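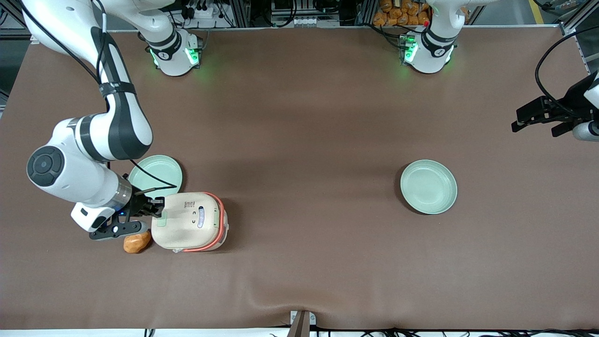
Cream rice cooker, green plates and a bread roll on the brown mat

Murkatell Community Help > Kitchen and Table > Small appliances

Where to keep a rice cooker when you also eat at the same table

Posted by trirkley_tenant, Sat 29 February

We moved into a smaller unit in Trirkley and the kitchen has one short bench, which the dish rack takes up. The rice cooker now lives on the table, on a big brown mat, and we eat at the same table. It's a cream one with an orange-red band around it. Next to it go two pale green plates, round with a raised rim, and bread rolls if we have them.

I have three things I'd like sorted out.

First, is it all right to run the cooker on a mat? The table was bought second-hand for 119 dollars and the top already has a white ring from the last owner's teapot. I don't want to add another one. I don't know what the mat is made of. It came with the table and has no tag.

Second, should the plates be kept away from the cooker while it's going? One of them always ends up right behind it because that's where there's room. The other one goes in the middle and is no trouble.

Third, bread. If a roll sits up against the side of the cooker for the whole cycle it goes soft underneath. My partner says it's nice like that. I don't agree, but I'd like to know if there's any harm in it.

The power point is on the left-hand wall, so the cooker can't go far to the right without an extension lead, and I'd like to avoid one of those across the floor. A shelf is out as well, as we aren't allowed to drill.

Jelus_flat5

I've had a cooker on the dining table for years, so I'll go through yours in order.

The mat is probably fine for scratches, but since you don't know what it's made of I wouldn't trust it with heat. Put something under the cooker that you do know about. A cork trivet is good, or a ceramic tile with felt pads stuck to the bottom. It needs to be bigger than the base of the cooker, and flat, so the cooker doesn't rock. Check the manual too, as some want clear space underneath and to the sides. If the feet are short, don't put a folded tea towel under it. The vents are often on the bottom and the towel will block them.

Lift the mat once a week and wipe underneath. Steam drips down the outside of the cooker, gets under the edge of the mat and stays there. I'd guess that's how half the white rings in this town got made.

The plates I would move. They won't be hurt by a bit of warmth, but if one is behind the cooker you have to reach over the lid to get it, and the steam comes straight up at your wrist. Set both of them out on the side away from the power point and leave them there. Plates with a rim will also catch drips if they're too close, and then you're serving onto a wet plate.

A small round dish like that, shallow with a sloped side, holds less than you'd think, so dish up at the cooker and carry the plate over – don't try to scoop across the table. Most of the rice I used to find on the floor came from doing that. 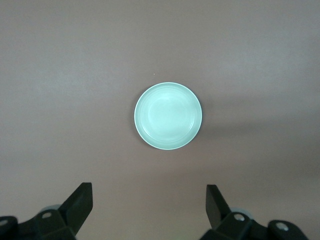

One more thing on wiping down. Do the table after the cooker has cooled and the plates are in the sink, with a damp cloth first and a dry one straight after. Crumbs from rolls are worse than rice on a matte surface, as they get pushed around and leave greasy marks. Brush them into your hand before you use the cloth.

On the roll, there's no harm if it's eaten the same day. It's just condensation. Put it in a bag or on a plate of its own if you want the crust to stay as it is.

hanstreet197

Just get a trolley. We got one with wheels, 2 shelves, cooker on top and plates underneath. No drilling. Measure the cord first.

old_mat_new_mat

Agree with most of what Jelus_flat5 wrote but not the tile. A tile gets hot and stays hot, and felt pads come off when they get damp. Cork for me.

Also turn the cooker so the steam vent points away from the wall. Ours faced the wall from last May until we noticed the paint had gone bubbly, and the landlord wasn't pleased.

Soft rolls are fine. I side with your partner on that one.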